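Tea, Biscuits and a Very Long Waiting List

August | By Leif Berge
2 min read

I'd barely got my coat off before Elspeth Haldane was pouring the tea. She runs Rind, a lunch club and youth mentoring charity, and she talks as fast as I do, so we got on fine!

"We did 2,000 lunches over the summer holidays," she told me. "I thought we'd manage half that."

The mentoring side (they call it Woltus, after a boat) pairs teenagers with grown-ups for a whole school year. There are 98 pairs now, and a waiting list she'd rather not talk about.

"It's the adults we're short of. Kids sign up in a minute. Grown-ups want to think about it till Christmas."
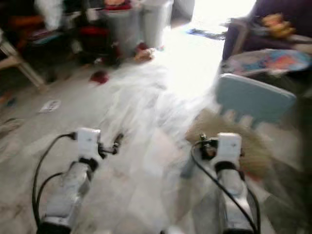
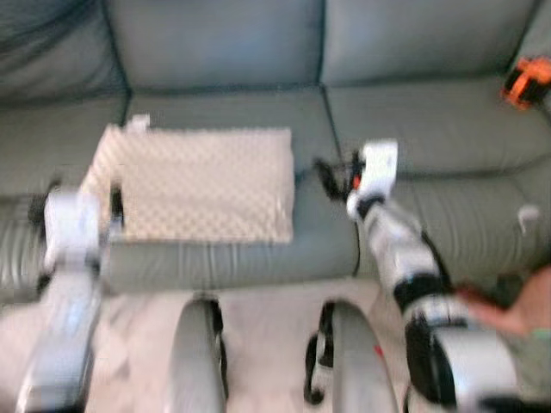
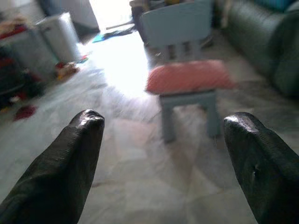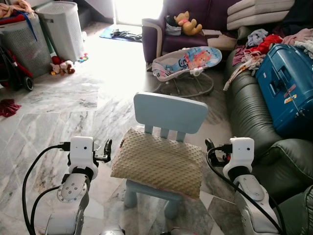
What's next for Rind

A second kitchen, she hopes, over in Brakavier. The rent's agreed but the cooker isn't paid for, and she's been writing letters to anyone with a letterbox.

"I'd like it open by spring. My sister says I'm dreaming."

I asked if she ever takes a day off. She laughed and passed me another biscuit – my third, I think.

9 comments | 2 shares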